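**January, bench notes, trays and motors**

Arrived 09.20 to find the small-parts order from Vorklow had come in over the break and been signed for by Roald, who had put it somewhere safe. Found it forty minutes later on top of the fume cupboard. Roald says this is where he would have looked first.

Contents: motors, little silver can type, leads already soldered. Red boards, the roundish ones, in pink bubble bags. The packing note says 200 motors. The invoice says 200 motors. Sevim and I went through the box twice, once each and without talking, and we both got 174. Have written to Vorklow. Their automatic reply thanks us for our interest in their newsletter.

Until that's settled, nobody is to tip motors straight out of the box into the drawer under the window. They go through a tray first, and the number goes in the book. I know the book is ugly.

**Trays.** Şükran's yellow ones are a great improvement on the biscuit tins. The rims are high enough that a motor can roll as much as it likes without ending up on the floor, and you can see a red board on yellow from the other side of the room. You can see a silver motor on yellow too, whereas on the steel tray they vanish completely. I lost one on Omprakash's steel tray for most of a tea break last month and it was in plain view the whole time.

So, agreed at the bench with the people who were standing at it:

- motors and boards waiting to be sorted: yellow
- steel tray stays in the middle of the table, between the yellows
- no screws in any of them, ever, they have their own pots
- no mugs (Yiğit)

Motors and boards can share a yellow tray for now, motors at the top end and boards at the bottom. Omprakash would like dividers. Omprakash may make dividers.

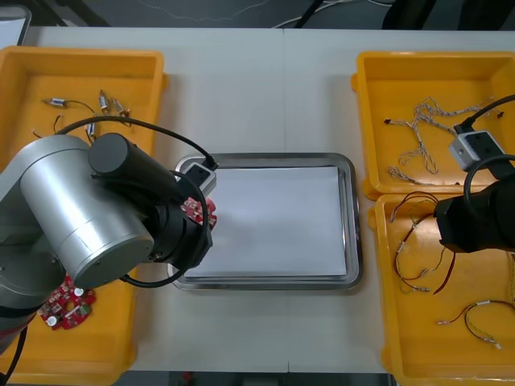 *Left-hand yellow tray: four motors up top, a board at the lower end. Steel tray empty but for a white sheet.*

**Leads.** Main grumble of the day. The wires on these motors are thin and they hook round each other the moment your back is turned. Pulling one motor out of a heap brings its relations with it. On two of them I pulled hard enough to lift the joint at the tab, and have put both in the envelope marked SULKING for Sevim, who solders better than I do and is less smug about it than she could be.

What helped: putting them down singly with a bit of space, leads pointing away from you. Slow for the first dozen, then quicker than untangling. What didn't help: twisting each pair of leads together beforehand. Looks very smart, takes all morning, and they untwist themselves in the drawer.

**Boards.** Hold by the edge. The outline is an odd shape, so there isn't an obvious edge to hold, and everyone goes for the white round parts as if they were handles. They are not handles. Part number on the bag ends 1852, and the old stock from Onivberg ends in something else that I forgot to write down. They look the same to me. Roald claims the old ones are a slightly different red. We held two up to the window and had a long conversation about it, and I am none the wiser. Keep the bags with the boards until somebody has checked.

**Labels.** Plotby printer is out of tape again. Used masking tape and a marker, which stuck better than the proper labels ever have. It comes off yellow plastic cleanly if you peel it the same day. Left on one overnight as a test; will look tomorrow.

**To do**

- chase Vorklow by phone, ask for a human
- Sevim: envelope
- old board number, write it on the drawer this time
- tape for the Plotby, or admit we don't want it
- ask Şükran where she got the trays, as Yaman only list them in blue and the blue ones have a lower rim

16.45. Yiğit reports a motor in his coat pocket. Total now 175, pending coats.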